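**Gripper width from wrist camera drifts over a session, tracking or calibration?**

**padlift_68**

I have a hand-held gripper with a camera looking down at the fingers, and I get jaw width from the images instead of an encoder. The pipeline is the stock Gikus tracker feeding a Narkent policy. The width is what the policy learns to close on, so it matters.

At the start of a session the fully open reading is fine. By episode 20 it reads 6 mm short, and it stays short until I restart the node. Same hand tool, same table, same lights. I have redone intrinsics twice and it made no difference.

Tracker settings: template match on both fingertips, template refresh on, smoothing window 13.

**ovalrun**

Turn template refresh off and tell us what happens. With refresh on, the tracker replaces its template with whatever it matched last. If the match is off by half a pixel the new template is off by half a pixel too, and it adds up. Restarting fixes it because you go back to the original template. It fits what you wrote.

**matte_kernel**

I wouldn't jump to refresh. I ran Gikus with refresh on for most of December and never had drift like that. Six millimeters is a lot. I'd look at pose first. If the camera mount shifts a little, the open width changes.

**ovalrun**

A mount that shifts doesn't shift back when you restart a node.

**matte_kernel**

Fair. Unless the node re-estimates the mount offset at startup, and the Funard fork does that. OP, which build?

**padlift_68**

Mainline, not the Funard fork. Mount offset is a fixed value in the config.

I turned refresh off and ran a full session. Drift is gone, but now I lose the left finger for a few frames when it is wide open, and the width jumps. So I traded one problem for another. This is a fully open frame:
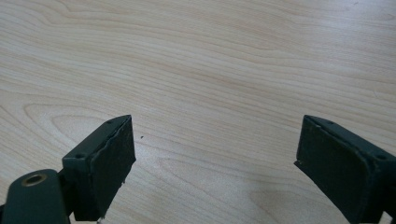 *Jaws open over the bench, nothing between them.*

The right finger holds fine in that position. Only the left drops.

**tidewheel**

Look at the table. The grain makes a big loop around the tip of the left finger. If your template box has any margin at all, a good part of what you're matching is wood. Move the tool and the wood under the box changes, so the score falls. The right finger has plainer background and a soft shadow beside it.

It could explain the drift too. With refresh on, the template picks up grain, and then it wants to stay with the grain.

**ovalrun**

Agree with this. What is your margin?

**padlift_68**

Default. I never touched it. I'll check the overlay.

OK, the box is well past the pad on the inner side. More table in there than I thought.

**matte_kernel**

I'd stop matching on the pads at all. The inner edge of the left one looks worn and there's a ragged bit on the lower left corner of the right one. That edge will keep changing as it wears, and any template you cut today is going to be wrong later. Match on the green. It's dark and a long way from the wood in color, and it has small screw holes near the tips that make decent corners.

**tidewheel**

Or skip templates and segment the green. Threshold in HSV, take the inner border of each blob, done. Pale table, dark green fingers, you won't get an easier case.

**matte_kernel**

Until someone puts a green object in the jaws. Then the blob grows and the width is garbage. I have done this to myself.

**tidewheel**

Then limit the search to the strip where the fingers can be. They only move along one path.

**matte_kernel**

The object is in that same strip. That's where you grab it.

**ovalrun**

You could also tape printed markers on the housings and be finished. Matlala has a marker width node that takes the two IDs and the open and closed calibration values. It's dull, it works.

**padlift_68**

I'd like to avoid markers. I have old sessions without them, and I want one width estimator for old and new data.

Tried tonight: template cut from the housing only, margin zero, refresh off, smoothing 13 as before. One full session. No drift, no dropped frames on the left. The width is a bit noisier near closed and I haven't looked into that yet.

**ovalrun**

Smoothing of 13 is also going to lag your closing signal. Check that the policy isn't seeing contact late.

**matte_kernel**

Near closed is where I'd expect trouble, the two search windows probably overlap. Plot the match score for each side separately before you change anything else.

**padlift_68**

Will do. I'm rerunning the old sessions with the new template first, then I'll post the plots.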